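Forum: Search and Traffic > Site Owners
Thread: Moved 12 old posts into one long guide, traffic dropped. Undo it?

Posted by udstead_mark

I run a small site about home repair and odd household stuff. Last April I had 12 short posts on handles: rewrapping them, cleaning them, getting the sticky residue off. Most were under 300 words and a few were close to duplicates. Everything I read said to merge thin posts, so I put them into one guide and redirected the old addresses to it.

Before the merge the group brought in 1602 visits a month from search. Now the single guide gets less than half of that. It ranks fine for the broad term but the small, specific searches are gone.

My questions are whether I should split it back up, and whether I would lose anything by doing so. Layout of the guide as it stands, copied from my draft:

1. Choosing a wrap (overlap, thickness, where to start)

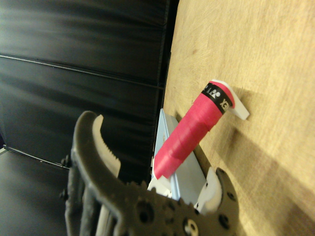 2. Taking off the old wrap and cleaning up the glue

3. Small jobs around the bin and the sink (liners, lids, hinges)
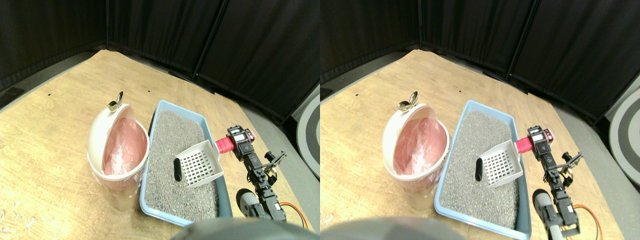
4. Questions from readers

Total length is a little over 2000 words. Site runs on the Nurex theme if that matters.

Reply by hrynyshyn

Section 3 does not belong with the others. Someone who searches for how to rewrap a handle does not want bin liners, and someone who wants bin liners is not going to click on a title about handles. I would pull that out first and leave the rest alone for a while.

What did you do with the titles? If 12 posts had 12 titles matching 12 searches and now there is one title, that explains most of the drop.

Reply by udstead_mark

The title is "The Complete Guide to Handles and Grips." The old ones were things like "how to get tape glue off a handle." I kept some of those phrases as subheads but shortened them.

Section 3 is in there because two of the old posts were about lids and I had nowhere else to put them.

Reply by kmedve

I disagree with splitting anything yet. How long has it been since the redirects went in? I merged a group of pages on a client site and it took most of a season before the numbers settled. If you keep changing things every few weeks you will never know what caused what.

Also check the redirects themselves. On a lot of sites I look at, half of them go to the home page by mistake.

Katalin Medve

Reply by hrynyshyn

He said April. That is long enough. I have never seen a page sit for that long and then come back by itself with no changes. Waiting is fine advice for the first month.

Reply by kmedve

He said the posts existed last April. He did not say when he merged them. Mark, which is it?

Reply by udstead_mark

Sorry, that was unclear. The posts were all up by April. The merge was nine weeks ago.

I went through the redirects just now. Ten go to the guide. The other 2 go to the category page, and one of those was my best post, the glue one. I must have set them up before I had the final address and never went back.

Reply by kmedve

Fix those tonight and change nothing else for two weeks. Then look at the glue searches on their own, apart from the total.

Reply by prirninach

Different view. I would bring the glue post back at its old address as a full post and have the guide link to it. It earned its visits for a reason and it probably has links from other sites. Did you check who links to it?

I don't agree that merging is always right for thin posts. Short is fine if the question is short. I have a page with 150 words on it that has outdone everything else I wrote for three years. I left it alone while I was "cleaning up" the rest and I am glad I did.

Reply by udstead_mark

It has links from a couple of racket sport forums and one cycling club page. Nothing huge, but more than any of my other posts.

Reply by hrynyshyn

Then I'm with prirninach on that one. Bring it back. Those people linked to an answer on glue, and right now they land on a list of categories.

Reply by kmedve

I would still fix the redirect first and measure. If you restore the post you have two pages on your own site going after the same search, unless you cut that section from the guide down to a line or so and a link. People forget the second part.

Reply by prirninach

Fair. Cut the section down the same day.

Reply by udstead_mark

OK, plan for now:

Restore the glue post at the old address, with the newer text from the guide since that is better written.

Trim section 2 to a short paragraph with a link.

Move the lid and liner material to its own page and point the other stray redirect there.

Change the guide title to something about rewrapping handles.

I know that is more than one change at once, Katalin. I'll write down the dates.

Reply by kmedve

Your site. Please write down the numbers for each search as well as the dates, before you touch anything. You can't get a clean starting point afterward.

Reply by gravelroad7

Does anyone know if Nurex rewrites the page title on its own? Mine shows the site name first and cuts off the rest in search results. Same kind of drop after I switched to it.

Reply by hrynyshyn

It has a setting for that, under the header options. Start a new thread if it isn't there, this one is long enough.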